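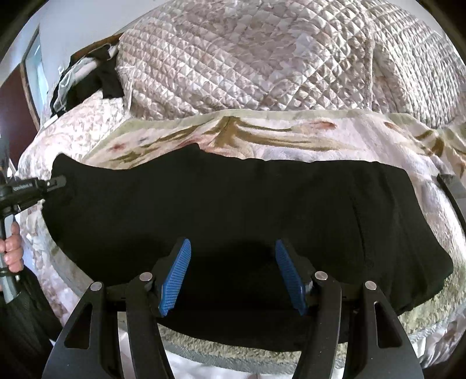 Is the Praltov Nitex pair good enough for recording clothes folding at home, or do you need something dearer?

For shirts, jumpers, towels and most bedding it is good enough, and it is the first set at this price that I would happily use for a whole afternoon. If you mostly want to record small or stiff objects, look at something with narrower fingers.

Praltov Nitex hand-held grippers, reviewed by Imani Makori

I have been using the Nitex pair for seven weeks now, mostly on laundry, mostly on a bed, and I like them a great deal more than I thought I would. You get two grippers, one for each hand, each with its own camera mount and squeeze handle, a charger, a calibration card and a bag of spare pads. The set costs £198 without cameras. I bought mine with my own money from Kandpal, who had them at my door in Gornedgate before I had cleared a shelf for them.

I'll skip the long introduction to learning from demonstration, as most people reading this will have their own recording set-up already. My interest is cloth. I want clean recordings of ordinary household folding, with two hands working together, and I want them in actual bedrooms with patterned blankets and bunched-up quilts. A bare lab table makes everything look easy and then the policy falls to pieces the first time it meets a floral bedspread.

The grip

The fingers are where Praltov have put the effort. They are curved and black, with angled blue pads on the inside, and the pads have a very fine ribbing. I was doubtful about the ribbing. My old pair had smooth pads, and a thin T-shirt would creep out of them little by little while I was busy with the other hand. With these I can take hold of the tip of a sleeve, hold it out to the side and leave it there while the other gripper goes looking for the far end. They keep hold of soft knits beautifully and I haven't pulled a thread yet, though I did go gently with the one decent cardigan I own!

They will also pick up a single layer when you want a single layer. It takes a bit of practice: come in low, let the pads brush the cloth so it rucks up slightly, then squeeze. I had the knack by the end of the first evening. Picking the top layer off a folded towel is harder and I still get both layers more often than I'd like.

The linkage has round metal caps over the pivots and the movement is smooth all the way through. My left one was a touch stiff out of the box and loosened up with use. There is no rattle, even now, and the fingers still meet evenly at the tips.

Weight and comfort

The outer arms have windows cut through them, and I suspect that saves more weight than you'd think. I can work for 27 minutes before I want to put them down, and I know the figure exactly because that is how long one of my cards lasts before it needs swapping — so the card and my wrists give up together. The handle is a good shape for my hands, which are small. My brother has very large hands and found the squeeze bar sat too near his palm. Praltov do sell a longer bar, which I haven't tried.

A word on sleeves: roll them up. A baggy cuff can hang down beside the handle and wander into the other camera's view, and on dark clothes that is a nuisance.

What the camera sees

From the standard mount you get your own fingers along the bottom and plenty of room above them for the work, with a wide enough view to catch the other hand when it reaches across. I love this. On my old pair the second hand kept vanishing at exactly the moment I needed it, just as both grippers came together over a hem.

Black clothes are the hard test for any of these set-ups, and the Nitex copes well up to a point. Black fingers over black cloth are not easy to pick apart, and the blue pads help enormously. I can find the pads straight away when I go back through the recordings, and my tracking script can too. I do wish the fingertips themselves came in another colour. Praltov, if you're reading, a pale grey option would sell.

Tracking on the bed was steady for me. A patterned cover seems to suit it. Plain white sheets filling the whole view gave me some drift late in the afternoon when the room got dim, and switching the lamp on sorted it out.

Niggles

The calibration card is flimsy and mine has a bent corner already. The leaflet is thin too, and the diagram for fitting the pads shows them the wrong way up. I fitted mine from the drawing, wondered why they wouldn't seat, and turned them round. After that they slid on in seconds.

You get four spare pads, which is generous, and fluff does collect in the ribbing if you work on fleece. An old toothbrush gets it out.

The charger has a very bright light on it. Mine lives in the hall under a tea towel.

How it compares

I borrowed a dearer pair for a fortnight in July to be fair to both. Those had a nicer case and stronger springs, and they were better on denim. On jumpers and shirts I preferred the Nitex, and when I went through both lots of recordings I kept more of the Nitex ones. The dearer pair also left me with a sore thumb.

I've since ordered a second bag of pads and I'm starting on fitted sheets next, elastic corners and all. I'll add a note underneath once I've done enough of them to have an opinion.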